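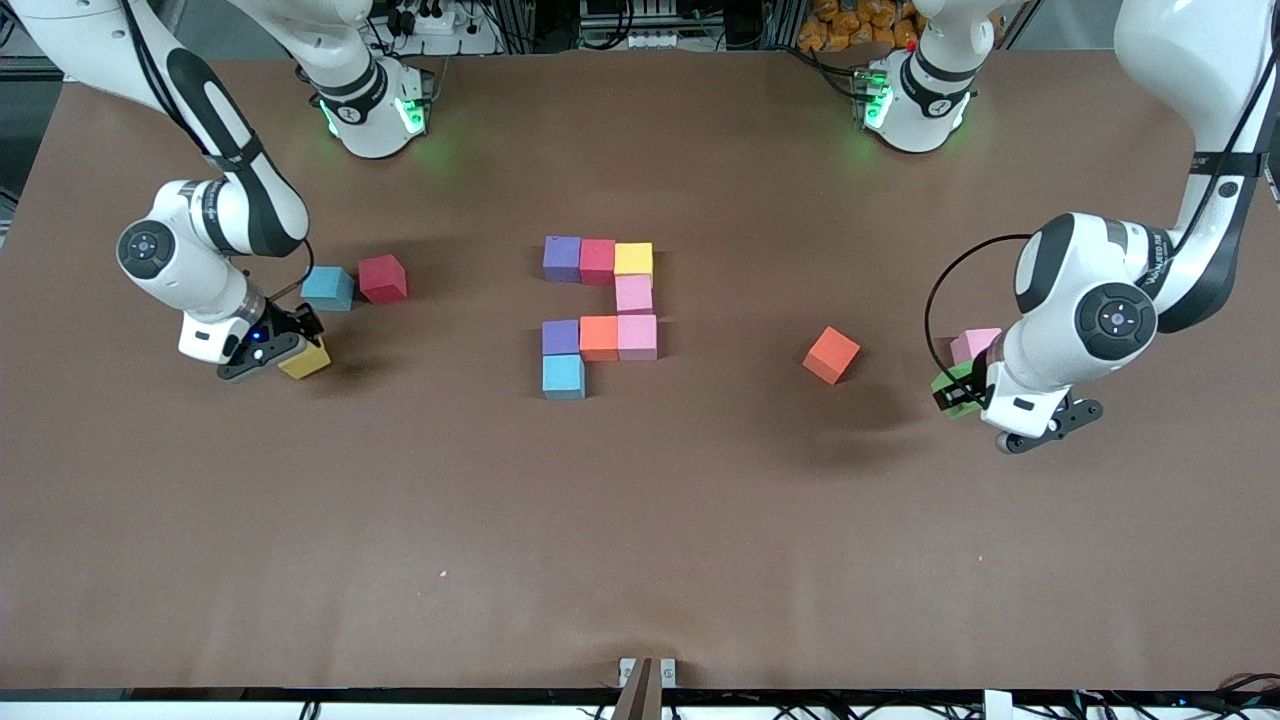

4.3 Recording block-arrangement examples

Each example in the Mulberg set records one complete arrangement, from the first grasp to the release of the last cube. The operator guides both arms throughout. Cubes of the target shape are set edge to edge at the centre of the table, and those not yet placed may lie at any angle, as the orange one does to the right of the shape. Both grippers may hold a cube at the same time.

1. Confirm that the status lights on both arm bases are green.
2. Select the target shape in the Welach console.
3. Scatter the cubes within reach of the arms.
4. Start recording and wait 3 seconds before moving either arm.
5. Build the shape, then open both grippers and withdraw them.
6. Stop recording and mark the example as complete or failed.

Note: Failed examples are to be kept. Do not re-record over them.

Caution: Keep hands clear of the table while recording is active. Check that the forearm cables hang freely before step 4.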